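Project report, robot manipulation lab course
Sat 23 December

So my project was garbage bags. I wanted to know whether a two-armed robot could learn to put a liner in a bucket from demonstrations alone, and whether it mattered *how* the person driving it grabbed the bag. Henrik Buschmann, my partner for the semester, thought it wouldn't matter at all. I thought it would matter a lot (we were both kind of wrong, see the results).

## How we set it up

We used the lab's robot — the group calls it Gumholm — and drove it with the Lirkum control arms. Each demonstration was one attempt at getting a bag over the rim of a white bucket on the carpet, with the head camera recording. Henrik and I took turns driving, because your wrists get sore and then your demonstrations get sloppy.

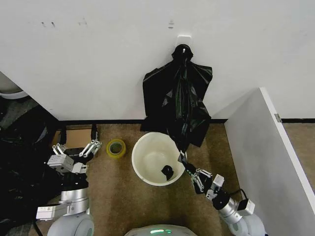 We ended up keeping 715 demonstrations. I threw out the ones where the driver stopped in the middle to complain or where a cable snagged, and I labeled each of the rest by hand as one of two styles:

- **Edge first:** one gripper takes a single edge of the bag, brings it to the bucket, and the other gripper joins in later.
- **Both sides:** the two grippers hold opposite sides and lower the plastic onto the rim together.

Labeling was the slowest part of the whole project, and I'd plan it better next time. A bunch of demonstrations start out as one style and drift into the other, so I went by whatever the grippers were doing when the bag first touched the bucket. Ryszard Lis, who supervised us, made me write that rule down before he'd let me train anything. Good call!

## What makes thin plastic hard

Black plastic is awful for a camera. It's shiny, it folds over itself, and the opening looks the same as any other crease. A person just rubs the bag between their fingers until it separates, but our grippers don't feel anything, so the driver has to go by sight and so does the trained policy. Most of our early attempts ended with both layers pinched together and the bag sitting on the bucket like a hat.

What helped was slowing down right before contact and keeping some tension across the plastic, so the edge stays a line you can follow. Once I told Henrik about that his demonstrations got way more consistent (mine too, after I started taking my own advice).

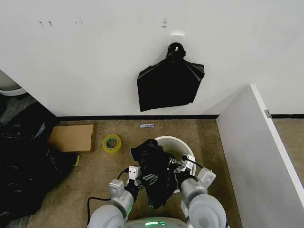

## Results

I trained one policy on each style and one on everything mixed, all with the same Dedbridge training script and the same settings. Then each policy got 26 tries. A try counted only if the bag covered the whole rim at the end and the bucket was still upright.

| Policy | Tries | Bag over whole rim |
|---|---|---|
| Edge first | 26 | 2 |
| Both sides | 26 | 15 |
| Mixed | 26 | 14 |

So the both-sides style clearly beats edge first, but mixing the data barely hurt, and that surprised me. Looking back through the recordings, the mixed policy nearly always ends up choosing the two-handed hold anyway. I only ran 3 seeds, and I wouldn't read anything into a difference of one try. 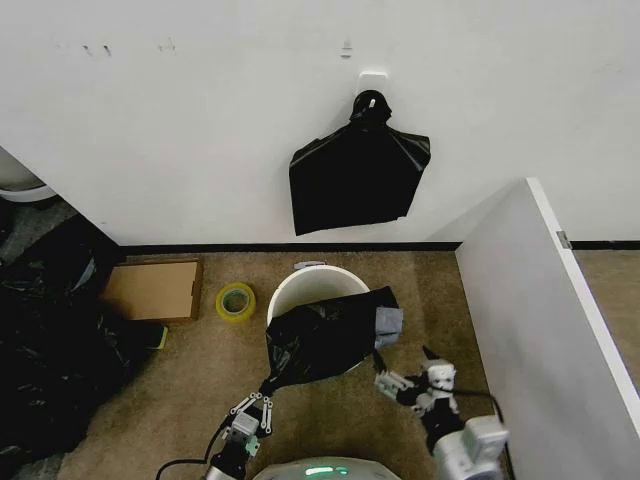 *Figure 3. Head camera view, both grippers on the second bag at the bucket.*

The most common failure was the far side of the rim. The policy gets the front covered, then lets go too early and the back never makes it over. I'd like to try a second head camera angle in February, and Ryszard wants me to read the Cieślak thesis on cloth folding first, so that's my reading for the break.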